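The Night Bus to Cáceres

Teodoro Pastor bought the last ticket at the window and paid for it in coins. The woman counted them twice and pushed the paper slip under the glass. Seat 22, leaving at ten past eleven.

He had one suitcase and a cardboard box tied with string. The box held his father's clock, which had stopped in August and which his sister did not want. He didn't much want it either, but it was his now, and he carried it out to the bay and set it between his feet.

The man next to him on the bench was eating an orange. He was older, with a good coat and bad shoes.

"Cáceres?" the man said.

"Yes."

"All the way?"

"All the way."

The man nodded and offered him a piece of orange. Teodoro took it. They sat and watched a driver clean the windshield of a bus that was going somewhere else.

The man's name was Severino Sepúlveda. He told Teodoro this after they had boarded and found that their seats were side by side. He had sold floor wax for a company called Brisex for 30 years, he said, and in that time he had slept in every town along this road, some of them many times, and could not remember one bed from another.

"What I remember is floors," he said. "The town hall in Prostus has the best floor I ever saw. Green and white tile. They never bought a can from me."

"Why not?"

"They had a woman who did it with vinegar."

The bus pulled out past the market and the closed gas station. Somebody up front had a radio on low. Teodoro put the box on his lap because there was no room for it on the floor, and each time they went over a bump the clock gave a small dull ring.

"What's in there?" Severino asked.

"A clock."

"Does it work?"

"No."

"Then why does it ring?"

"The chime is loose."

Severino held out his hands, and after a moment Teodoro passed him the box. Severino put his ear to the side of it and tipped it one way and then the other. He did this for some time. A boy across the aisle leaned out to watch.

"My brother fixed clocks," he said, and gave it back. "I can't tell you anything about it. I just wanted to listen."

They stopped at Fluvura a little before two. It was a café with a parking lot, and the driver told them they had twenty minutes. Teodoro ordered coffee and a roll. Severino ordered nothing, but he took the other half of the roll when it was offered, and he looked down at the floor while he ate it.

"Terrible," he said, and moved his shoe over a crack.

Teodoro laughed. He hadn't laughed since the funeral and it came out louder than he meant it to. The girl behind the counter looked up and then went back to her magazine.

"My father would have been on your side," he said. "He made us take off our shoes at the door. Even the doctor. At the end, when the doctor came every day, he made him do it every day."

"And did he?"

"Every day. He had a hole in one sock, and by the second week he'd had it mended."
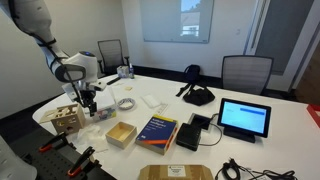
The driver sounded the horn and they went back out. It had gotten cold. On the bus most people were already asleep, and the two of them talked in low voices until the hills, and then stopped talking.

Severino got off before Cáceres, at a crossroads with one streetlight. Teodoro had not known he was going to. The old man stood up, buttoned the good coat and took a small bag down from the rack.

"You have a nephew or somebody meeting you?" Teodoro asked.

"It's a short walk," Severino said. He put his hand on top of the box for a second. "There's a man behind the cathedral in Cáceres, or there was. He'll ask you for 700. Give him 300."

Then he went down the steps. Teodoro wiped the window with his sleeve and saw him cross the road under the light, walking slowly - he seemed to be looking at the ground.

The sky was gray by the time they came into the city. Teodoro waited for the others to get off. He carried the suitcase in one hand and the box under his other arm, and on the last step it rang, and the driver said good morning to him.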